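Pavon food bank box drive moves to Serrano Street, needs lids

23 May 2018

The Pavon spring box drive is moving. Starting this week drop-offs go to the old Irkano shoe store on Serrano Street, side door, not the church hall. Hall floor is being redone and won't be open again until the end of summer.

Goal this year is 2000 boxes. Last year's drive stopped short when the shelf space ran out, so organizers went looking for a bigger room back in April and Irkano's owners offered theirs free of charge. Parking in back. The front entrance stays locked.

What they want: rice, dried beans, canned fish, peanut butter, cooking oil in plastic bottles. Baby food if the date is good. No glass please, and nothing opened. Cash is fine too and gets spent at the Estascombe wholesale market, where a dollar goes alot further than at the grocery store.

Also wanted — cardboard boxes and plastic lids, the big kind. Lids keep the rain off between the door and the van, and there's never enough of them.
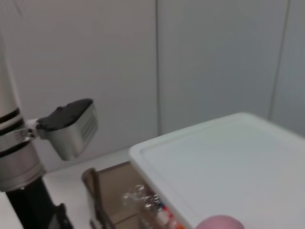
Drop-off hours

Mornings 9 to noon, evenings 5 to 7. Closed on the holiday. Large loads (more than 19 boxes) should call ahead so somebody can open the loading gate. Do not leave food outside the door overnight, it brings in raccoons and the neighbors have complained.

Where it goes

First 500 boxes stay in Pavon. The next batch goes out to Estascombe, where the only grocery store closed over the winter and the bus to town now runs just 2 times a day. Older residents there have been asking for low-salt cans in particular. Soup, vegetables, anything marked reduced sodium.

Deliveries to Estascombe leave early, weather permiting. Drivers with a van or a covered truck are still needed, gas is paid back if you keep the receipt.

Families who want a box can sign up at the Pavon library front desk or at the Serrano Street side door during drop-off hours. No proof of income asked. One box per household until the first round is out, then seconds if there is any left.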